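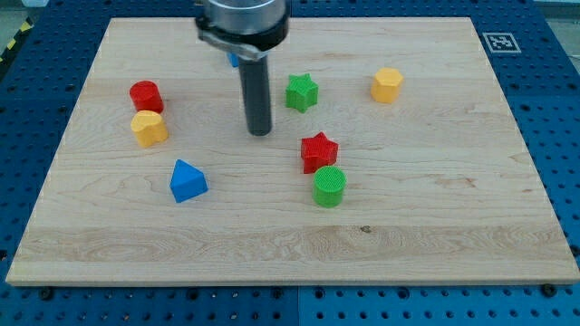

Shape blocks on a maple board, with the arm over the perforated work surface.

How to Budget for a Small Tabletop Robot Arm

Posted Feb 15, 2018 by Veronika Bognár
Shares: 200 | Comments: 7

Most first budgets for a robot arm have one line in them: the arm. Ours did too, and we had to go back and ask for more money in September. The steps below are the ones we use now when another lab or shop asks for help with a plan.

Step 1. Write down the task first

Put it in one sentence. "Move small plastic blocks from one spot on a board to another" is enough. Add the heaviest part, the widest part and the farthest point the arm has to touch. Send that sentence to every vendor. Kivix and Sestex both quoted us a smaller arm once they had it, and Andor Szalai in our shop got a better gripper match as well.

Step 2. Price the surface with the arm

An arm needs something solid to bolt to. A perforated surface costs more than a plain bench top, but you can move fixtures without drilling. Check the hole spacing and thread against the arm's base plate before you order. If they don't match you will need an adapter plate — put $200 in the budget for it.

Add a flat board for the work itself. Wood is fine for light parts and easy to replace when it gets marked up.

Step 3. Buy the tooling separately

Ask whether the gripper is included. Often it isn't, and neither is the cable or the mounting flange. Our tooling order from Zemine came to $1,094 with spare fingertips. Order the spares at the start. Shipping a single fingertip later costs nearly as much as the part.

Step 4. Leave room for the small items

- Printed markers for camera calibration
- Screws and washers in the right thread
- Floor tape for the work area
- Test objects in several shapes and colors
- A power strip with its own switch

Get test objects that differ in height and outline. Stars and hearts are harder to grip than cylinders, and you want to find that out before the real parts arrive.

Step 5. Plan the hours

Allow 2 days for mounting and wiring and 7 for calibration and first programs. Gyula Jakab did ours in less, but he had set up the same model before. If you have to pay an outside installer, get the travel cost in writing.

Step 6. Compare quotes on one sheet

Use the same rows for each vendor: arm, controller, gripper, surface, software license, shipping, training, second-year support. Leave a blank where a vendor gives no price, then call and ask. Testa left support off the first quote and added it when we called.

Keep the sheet after you buy. You'll want it for the next cell.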